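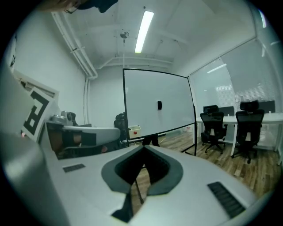
Minutes of the room fittings meeting
Wesgate, second floor, small meeting room
5 December 2024

Present: Thirumalai Unnithan (chair), one representative each from Pesosell and Grilmont
Apologies: Suvarna

1. Previous minutes
Agreed with one correction. Item 4 should read "desk lamp", not "ceiling lamp".

2. Lighting
The tube fitting was on during the meeting. Grilmont reported that the spare tube in stock is the wrong length. Two of the right length to be ordered. The light switch by the door is to be labelled.
Action: Grilmont.

3. High shelf and window side
The white appliance on the high shelf was discussed. Pesosell asked whether it could be moved to the store. Agreed to leave it until the pipework survey in January. The chair by the window stays in this room and goes on the furniture list under number 16.
Action: Pesosell to amend the list.
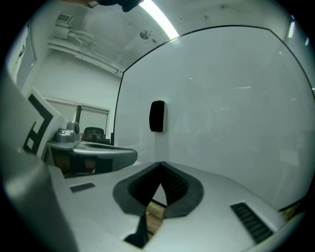 Item 3: window side, with black office chair and high shelf.

4. Whiteboard
The mobile whiteboard is to remain. Pesosell proposed a wall-mounted board. Cost was given as more than 10 per cent over the fittings budget, and the proposal was not carried. Marker pens are to be kept in the desk drawer. The eraser stays on the board. The position of the board is left to whoever has booked the room, provided the door can be opened fully.
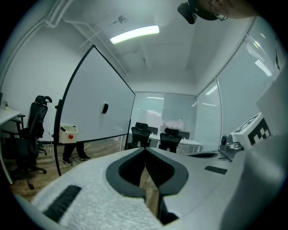 Item 4: whiteboard on black stand, eraser on lower middle.

5. Ceiling pipes
No leaks reported. T. Unnithan asked for the runs to be marked on the floor plan before the survey. The present plan (sheet 7) shows the old layout.
Action: T. Unnithan.

6. Bookings
Suvarna had asked in writing for the room to be open from 9 in the morning. Agreed for a trial month.

7. Any other business
The key log has two unsigned entries. Grilmont to check them against the bookings.

Next meeting: January, same room, day to be set by the chair.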